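Venue check before the delegation meeting - Kocsis Hall, Room 18
Last updated: 25/06/2021 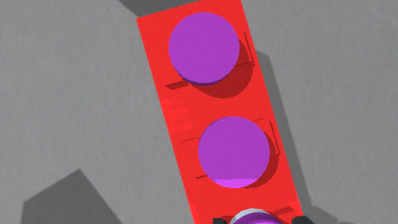
Two purple discs on a red tray, computer rendering.

Checked by Kaiwen Yin for the protocol office. Comments are mine unless marked.

1. Exits clear - PASS. Side door opens outward. Sign over it is lit.

2. Guest list matches badges - FAIL. The ministry's list and the embassy's list differ by 2 names. I was told both are final. They can't both be.

3. Bag screening - PASS, with doubts. Ustus says its staff are trained on the new scanner. I asked for the training sheet in March and am still asking.

4. Separate arrival routes - FAIL. On paper the two parties never meet. On foot, both routes use the same stairs.

5. Press area - PARTIAL. Rope is up. The plan allows for 401 people in the building, and I don't see where the press is counted in that.

6. Flags - PASS. Same size, same height. Measured, after last time.

7. Interpreter booth - PASS. Sound tested on both channels. Drellix left no spare headset.

8. Fire extinguishers - PASS. Tags in date.

9. Medical cover - NOT SHOWN. "Arranged" is what the form says. By whom?

Jianhua Xiong: item 4 accepted by both sides.
K.Y.: Then I'd like it in writing. Left as FAIL.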